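Menzies Bench Oil, 1 litre tin

Back in stock. Food-safe finish for worktops, benches, chopping boards, that sort of thing. Same recipe we've sold since September, new lid — the old one leaked, sorry to everyone who had a parcel turn up sticky.

Goes on thin with a lint-free cloth. Leave 20 minutes, wipe off what hasn't soaked in, then leave overnight. Two coats on new timber, one for a top-up. Don't be tempted to slap it on thick, it goes tacky and you'll be at it with white spirit.

Size: 1000 ml
Finish: satin, dries clear
Smell: mild, gone in a day or so
Not for: floors, painted wood, anything varnished

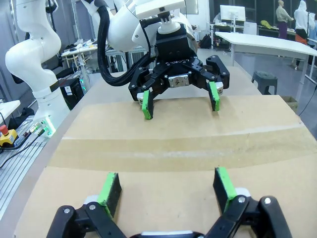 Two arms facing each other across the table, grip open.

Delivery is two to three days mainland, bit longer for the islands. Can't send it by air so no overseas orders for now. Trade boxes of six available, ask Lewis Galbraith for the price as it isnt on the site yet.

Goes well with the Zela cloths (pack of 10) and the Otellow scraper. Scraper is out of stock till the next pallet comes in.

Please note — oily rags can heat up and catch fire. Lay them flat outdoors to dry or soak in water before they go in the bin. Keep the tin shut and away from kids.

Returns: unopened tins only, within 30 days. Dented in the post? Send a photo and your order number, we'll get anohter one out.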